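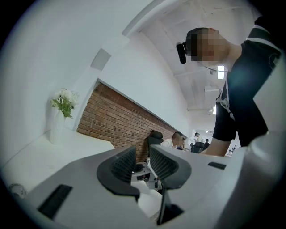 Work at the counter in the Flernier kitchen, with the vase of white flowers at left.

Flernier Shared Kitchen
Progress report to the Gurari Fund, period ending April

1. Where we are

The grant covers the refit and first season of the ground-floor kitchen at Flernier. The refit is finished apart from the items in section 4. The walls and ceiling have been painted white, and the room is a good deal brighter than it was at the time of the last report. Users had complained for years that the old room was gloomy in the afternoons, and we have had no complaints on that score this period.

The kitchen is open mornings and early evenings. Bookings are taken through the Dhillon Street office, as before. We had hoped to move bookings online by now, but that work is waiting on the new phone line.

2. Spending

Spending in the period came to $3,664. Most of this went to paint, shelf fittings and the replacement of small equipment. The plumber's invoice arrived after the books were closed and will appear in the next report. We do not expect to ask for more than the agreed amount.

Two lines were over budget. Paint cost more than planned when the ceiling needed another coat, and delivery charges were higher than quoted. Both were covered by the underspend on signs.

3. Equipment and use

The small equipment list was agreed with the Fund at the start of the grant. We kept to plain items that are easy to wash and easy to replace. Storage containers came first, then mixing bowls, measuring cups and jugs. The old plastic pitchers had gone cloudy and several had split handles, so they were thrown out.
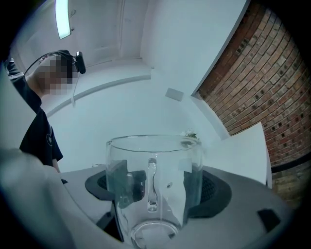 We chose clear glass for jugs wherever we could. People can see at once whether a jug is clean, and the glass does not hold on to smells the way the old plastic did. The drawback is breakage. Two glass items have been lost so far, both at the sink, and we have put a mat in the bottom of the basin.

Handles matter more than we allowed for when we made the list. Several of our regular users have a weak grip, and they asked for jugs with a handle thick enough to hold properly. We have added that to the buying notes.

Countertops are to be cleared and wiped at the end of each booking. This is mostly happening. The evening groups are better at it than the morning ones -- probably a matter of time, as the morning slots run back to back. From next period we will leave a short gap between them.

Flowers are allowed on the counter as long as they are kept away from food. Users asked for this and it has caused no trouble.

4. Still to do

The cupboard doors ordered from Varkero came in the wrong width and have gone back. The replacements are promised but we have no delivery date. Until they arrive the lower cupboards are open, and we are keeping cleaning products in the locked closet down the hall.

The list of rules by the door needs rewriting. It still refers to the old stove and the old opening hours.

5. Next period

We will fit the cupboard doors, settle the plumber's bill and replace the broken glass. We would also like to move part of the remaining signs budget -- it is a small sum -- to a second drying rack, and ask for the Fund's agreement to that change before we order.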